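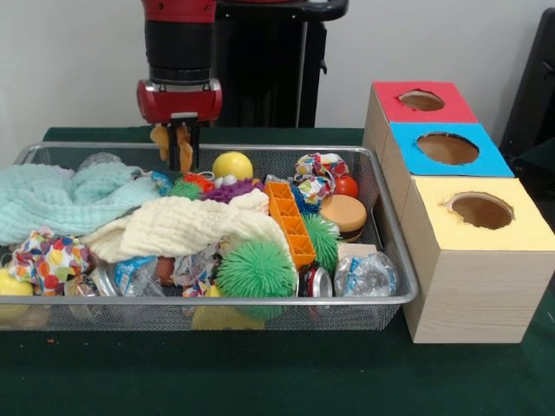 Before you spend money on a sorting arm

Every few months a reader asks me whether it's time to buy a robot arm for the workshop, the playroom or the back of the store. My usual answer is to wait. If you can't wait, these tips should at least keep the bill down.

Price the whole job. The quote from Ramelness that Dorin Sârbu forwarded me had the arm on page one and everything else on page four: stand, gripper, cables, controller, delivery, two days of setup. Ask for one number with all of it in. If the seller says it depends, ask what it depends on and get that in writing.

Write down your messiest ten minutes. Sellers love a row of identical blocks. Your bin won't look like that. It will have a towel lying over half of it, with soft things tangled together underneath. Take your own junk to the demo in a bag and tip it out in front of them. Gremside let me do this. Another firm told me the demo parts were "already calibrated," and I went home. 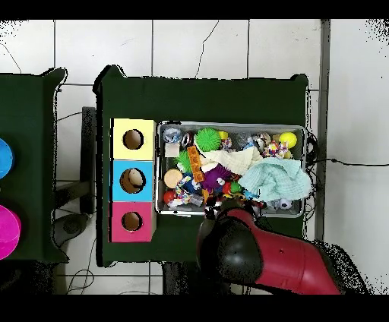
Cloths, spiky balls and a knotted rope toy in one tray, with three boxes alongside.

Cloth deserves its own line in your notes. A block has sides to grab. A muslin has folds, and whatever is under it may come along for the ride. If more than a little of what you sort is fabric, ask to see fabric picked, and keep asking until they do it.

Measure the table, then measure again with the arm on it. Leave room for the bin, the boxes you sort into, and your own elbows when something has to be freed by hand. Rozália Ševčík bought a very nice bench for hers and ended up pushing it against the only outlet in the room.

Cables. Budget for trays, clips and a longer run than you think you need. I put down $118 for this on my own plan and went over. A wire lying across a floor is a trip waiting for somebody in socks.

Gripper fingers are like vacuum bags — cheap to forget, dear to order in a hurry. Ask what a spare pair costs, how long it takes to ship, and whether another brand fits. Vaněk quoted me $400 for a set. I asked if that was a typo. It wasn't.

Be suspicious of payback charts. The one I was shown assumed the arm works all day and a person never comes near it. Put in an hour a day for somebody to refill, untangle and restart, at what you really pay them, and look at the chart again. Mine went from a pleasant slope to a flat line.

Rent first if you can. Fonside wanted $905 for a month with setup included, and I still think that's steep, but it's a lot less than owning a thing you throw a dust sheet over by July. Read the part about damage before you sign, and find out who pays the return freight.

Try the dull fix before any of it. Two bins in place of one, lids with a round hole that only the right things fit through, a rule that cloth goes somewhere else. Anselmo Cárdenas did this in an afternoon with scrap lumber and hasn't called a salesman back.

Keep the old quotes in a folder, too. Prices move, and last year's sheet is handy when you're told this is the best they've ever done.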